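Totside Caravan Services: Winter Care Tips

Drain the fresh water tank and the water heater fully before the first hard frost. Leave all taps open, with mixer taps set midway, and lift the shower head out of its holder.

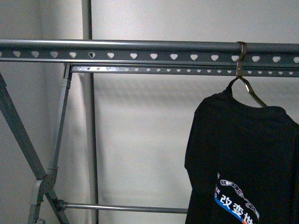
Upholstery should be stood on edge, away from the outer walls – or stored indoors where space allows. Roof vents must be kept clear. Tyre pressures should be checked monthly and the vehicle moved slightly each time.

Owners requiring a full damp inspection may book with Bohdana Karpenko at the Totside workshop. The charge is £90.

Page updated 2025-01-15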